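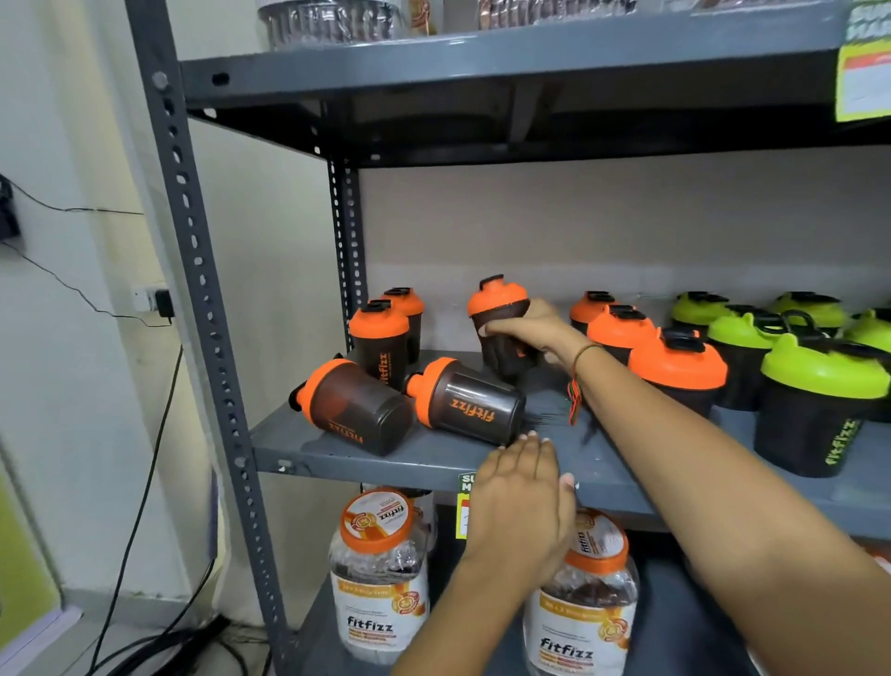

# Visit to the Husgate student workshop, 2 March 2020

The Malum project is run by a second-year group at Husgate and is now in its second term. Its aim is narrow: a policy that can tidy a retail shelf, trained on recordings of people doing the same job by hand. I went at the invitation of Hsin-yi Chow, who teaches the course, and stayed until the end of the afternoon session. These notes are for the other tutors who are thinking of running a similar module.

## The task

The students call it "stand and face". Bottles that have fallen over are to be stood up, and bottles of one lid colour are to be kept together. The stock for this term is Fitfizz shakers with orange and lime-green lids. Orange goes to the left and centre of the shelf, green to the right. The two supplement jars on the bottom shelf are left alone and serve as a check that the policy does not touch what it has not been asked to touch.

Shakers were chosen after a term with cardboard boxes. Ho-yin Chou, who looks after the recording side, told me the boxes were too easy to grasp and the results said little. A shaker on its side can roll, the dark body gives the depth estimate trouble, and the flip cap changes the outline of the lid depending on whether it is up or down. Caps are therefore left as they fall and their state is not corrected before a take.

## Recording

Each take is done with both hands. The right hand does the lifting. The left may rest on the shelf edge or steady a neighbouring bottle, but it may not leave view for long, as the hand tracker then has to be restarted and the take is discarded. Bracelets and sleeves are allowed. An earlier rule had banned them, and the tracker did worse on new people as a result, so the rule was dropped in September.

The collection stands at 1,027 accepted takes against a target of 2,000. A further 58 have been set aside for review, mostly for one of these faults:

- the bottle was stood up and then knocked by the forearm on the way out
- the take was stopped before the hand had let go
- the start layout repeated one already recorded

The third fault surprised me. Layouts are drawn from a printed sheet, and two students had been working from the same page. Tsz-kin Yen has since written a short script that issues a layout number and will not issue it again.

The shelving is ordinary slotted angle. Upright posts of this type get in the way of the view when the operator stands to the left, and the group keeps those takes on purpose. Shelf height is fixed for the year. I asked whether it should be varied and was told that it would be, once the first policy had been tested at one height.

## Training and test

I saw less of this part. The model is a small one, trained overnight on the department's own machine. Sutrisno Osman went through the most recent test log with me. Standing bottles are handled reliably. Fallen bottles with the lid pointing towards the operator are handled fairly well. Fallen bottles lying parallel to the shelf lip are the weak case: the gripper closes on the widest part of the body, lifts, and the bottle swings. The group's current proposal is to grasp just below the lid, which is how most of the human operators do it without being told.

A comparison with the Pistau controller was planned but has been put off until the data set is complete. The Þorgeirsson calibration target is used at the start of every session and takes a few minutes. Hsiu-ying Man does this and keeps the log by hand in a bound book, which I found easier to follow than the spreadsheet.

## Points for our own module

Two operators per session is enough. With three, the third had nothing to do except reset the shelf, and the resets became careless.

Marking should include the rejected takes. At Husgate each student writes a paragraph on one take of their own that failed review, and these were the best written pages in the folder I was shown.

Cable runs need planning before the shelving goes up. Theirs were done afterwards, and moving the unit now would mean redoing the calibration.

I have asked for a copy of the layout script and the review checklist. Hsin-yi Chow has agreed to send both once the students' names have been taken out.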